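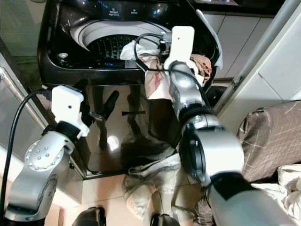
4. First Wash and Routine Use

Read this section after the hoses, drain line, and power cord are connected as described in Section 3. The steps apply to all Plutside top-loading washers.

4.1 Before the first load

1. Open both water taps all the way and check each hose connection for drips. If you find one, close the tap, tighten the coupling by hand, and check again.
2. Lift the lid and take out the packing ring, the manual bag, and any tape left on the tub.
3. Plug the cord into a grounded outlet. Do not use an extension cord.
4. Press POWER. The indicators on the control panel light up for a moment and then show the default cycle.
5. Run one NORMAL cycle with hot water and no clothes. Add half a capful of detergent.
6. When the cycle ends, wipe the rim and the underside of the lid with a soft cloth.

Note: A small amount of water may be left in the pump from factory testing. This is normal.

4.2 Loading

1. Check pockets for coins, keys, and tissues. Close zippers and fasten hooks.
2. Sort by color and by the care label. Wash new dark items by themselves the first two times.
3. Pour detergent into the tub before you add the clothes. For powder, use the line marked on the scoop. For liquid, follow the bottle.
4. Drop items in one at a time, spread evenly around the drum. Do not wrap sheets or long towels around the center.
5. Stop when the clothes reach the top row of holes. Do not press the load down.
6. Make sure nothing hangs over the rim, then close the lid. The washer will not fill while the lid is open.

CAUTION: Never wash items that have been in contact with gasoline, solvents, or cooking oil. Vapors can catch fire even after washing.

CAUTION: Waterproof covers, rain gear, and rubber-backed mats can trap water and make the drum shake hard during spin. Wash these by hand.

4.3 Choosing a cycle

NORMAL: cotton and mixed everyday loads.
HEAVY: work clothes, towels, jeans.
DELICATE: knits, lace, and items marked for gentle wash. Use a mesh bag.
QUICK: lightly worn clothes, 5 items or fewer.
RINSE + SPIN: swimwear and hand-washed items.

Press CYCLE until the light next to your choice comes on, then press TEMP to set the water temperature. Press START. To change the cycle after the washer has started, press PAUSE, choose again, and press START.

4.4 Unloading

1. Wait for the drum to stop completely and the lid lock to click.
2. Lift the lid and take items out from the top of the pile down. If pieces are tangled, turn the drum by hand to free them.
3. Feel along the bottom of the drum for socks and other small items.
4. Leave the lid open for an hour so the tub can dry.

WARNING: Do not reach into the drum while it is turning. If it keeps moving with the lid open, unplug the washer and call for service.

4.5 Monthly care

1. Remove the lint filter and rinse it under the tap.
2. Run the empty washer on HEAVY with hot water and 100 ml of liquid washer cleaner.
3. Wipe the control panel with a damp cloth. Do not spray cleaner on it.
4. Look over the inlet hoses for bulges or cracks. Replace them every 4 years. The replacement set is part no. 489.

Section 5 covers error codes and drain problems.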